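Plusteo, el kit de aprendizaje por demostración: mi reseña después de un trimestre

2 comentarios · 169 veces compartido

Empecé con Plusteo en diciembre, con bastante cariño por la idea y muy poca fe en mi paciencia, y ya va siendo hora de contar cómo me ha ido. Para quien no lo conozca: es un paquete de programas y guías que reproduce el método de Snežana Trajkovski, en el que el robot aprende una tarea doméstica a partir de demostraciones grabadas desde la muñeca, sin cámara cenital ni calibración previa. Suena sencillo, y la instalación lo es – una tarde tranquila, con café, y listo.

Lo que más me gusta es cómo elige los datos. El método puntúa cada demostración según lo que aporta y descarta las repetidas, así que de mis 400 grabaciones se quedó con 169. Me dolió, lo confieso (¡tantas tardes!), pero la política entrenada con esa selección recogía mejor que la entrenada con todo. Eleni Yordanov, que probó lo mismo con piezas pequeñas, me escribió que le había pasado igual y que ya no graba tanto.

El manual, en cambio, da muchas vueltas, y el capítulo de ajustes parece escrito para alguien que ya sabe la respuesta.

Lo que ve la muñeca

El plástico blanco sobre plástico blanco es la prueba que más me interesaba, con sus brillos y sus bordes que casi se confunden. En esta toma el dedo de la pinza está en contacto con la parte baja de la pieza curva, junto a un recipiente blanco con unas motitas oscuras en el fondo.

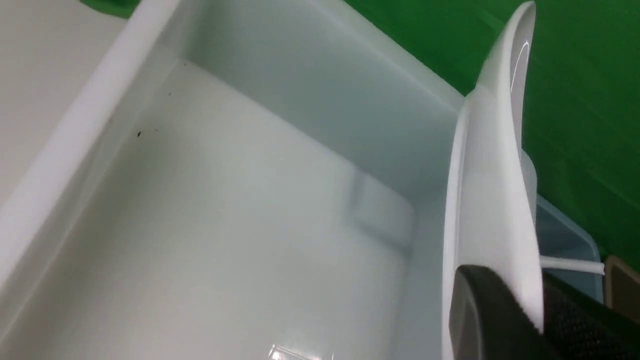

Precio y soporte

No es barato, pero incluye 12 meses de actualizaciones y en el foro contestan con mucha amabilidad, incluso a preguntas tan torpes como las mías. Yo lo volvería a comprar, aunque le pediría una guía más corta y un modo de entrenamiento que no me tenga el ordenador ocupado toda la noche.

2 comentarios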